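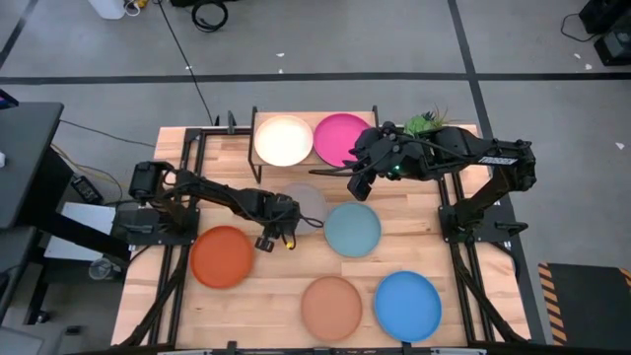 ERNADARI, March 19, 2021

How to sort and shelve a mixed set of colored plates

A set where every plate is a different color is easy to live with once each one has a place. It goes badly when the plates are stacked in whatever order they came off the drying rack, and the one you want is always at the bottom. The method below takes 10 minutes the first time.

What you need: a clear table, a low rack or raised shelf, and a dry cloth. We used a small shelf with a light wood top and black metal sides.

Step 1. Spread the plates out flat on the table. Do not stack them yet. Leave a little wood showing between them if you have room, so you can get your fingers under the rims.

Step 2. Wipe each plate, front and back. Run a finger along the rim and set aside anything chipped.

Step 3. Group by color. Put the reds and oranges together, then the blues and teals, then the pale ones. Grays and creams can share a group. Teal is the one people argue over. Put it with the blues and leave it there. 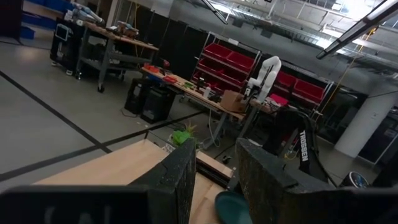
Pacheco writes that teal should go with the greens, and that a household with two teals ought to keep the darker one on the shelf and the paler one in the stack. That works too, as long as everyone in the house knows the rule.

Step 4. Pick the plates for the shelf. These should be the ones you reach for every day. Two fit side by side on a short shelf. Set them down flat and slide them in until nothing hangs over the front.

Step 5. Stack what is left by group, largest at the bottom. If the glaze marks easily, lay a paper napkin between plates.

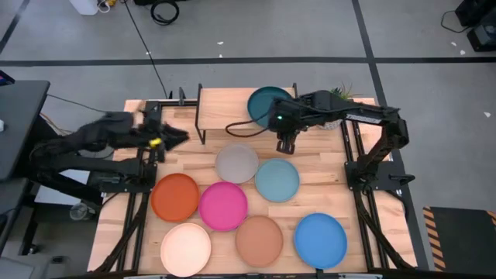

Otow Home Pages, No. 111, p. 32

Step 6. Check the shelf. A plate set down near the end of the shelf can creep outward each time its neighbor is moved. Push it back toward the middle before you put anything beside it.

If you are short on table space, work in two rounds. Sort the warm colors first, stack them, then bring out the cool ones.

Putting plates back after a meal follows the same order: shelf plates first, then the stacks.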